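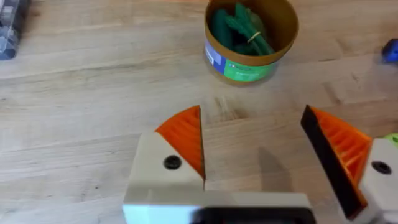 Vonby Toy Library: tabletop tubs and loose pieces
Frequently asked questions
Last updated 14 January 2026

What is a tabletop tub?
A round, open container of small things for use at a table. Members borrow the whole tub and bring the whole tub back. The contents vary, and many tubs are sorted by colour.

How many can I borrow at once?
Up to 4 on a standard membership. Tubs don't count towards your puzzle or board game limit.

How long is the loan?
Three weeks, with one renewal if no other member has reserved the tub. Everything borrowed in August can be kept until the end of the school holidays.

Do I have to sort the pieces before returning them?
Please put each piece back in the tub it came from. If you have mixed two tubs and can't tell what goes where, bring the lot in together and tell the desk. We would sooner sort it here than have you guess.

Long pieces won't lie flat in the tub. Is that a problem?
No. Stand them upright and let them lean on the side. Don't force them down or bend them to fit.

Are toy cubes part of a tub?
Only if the contents card lists one. Cubes with coloured faces are mostly catalogued separately and have their own number. Tub 779 is the one members ask about most – its card was reprinted last year and the old version should be thrown out. 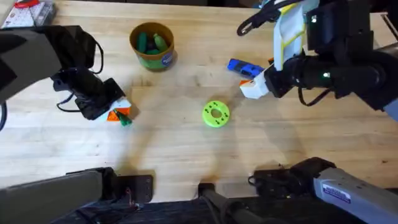 Can I use the tubs on a wooden table?
Yes. Lift them, don't drag them. Grit under the base will mark a pale timber top, so wipe underneath first. A few scuffs on our own tables are normal wear and you won't be charged for adding to them.

How do I clean the pieces?
Use a damp cloth and a little dish soap, then dry with a towel. Keep them out of the dishwasher. The containers should not be soaked, and any paper label should be left alone even if a corner has lifted.

I found a green ring with holes in it. Where does it go?
Hand it in at the desk. Odd parts are held for 100 days while we check them against the cards. Please don't drop one into the nearest green tub – it makes the next check much slower.

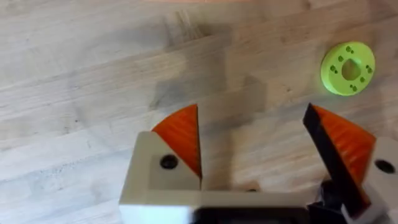

Lime-green ring, with a large centre hole and smaller holes on the flat face.

What if something is lost or broken?
Tell us when you return the tub. There is no charge for a single small piece. For a missing container or most of its contents, we ask for the replacement cost on the card.

Who do I contact about a missing piece?
Raimo Heiskanen looks after the tub catalogue. Leave a note at the desk with the tub number and your member number.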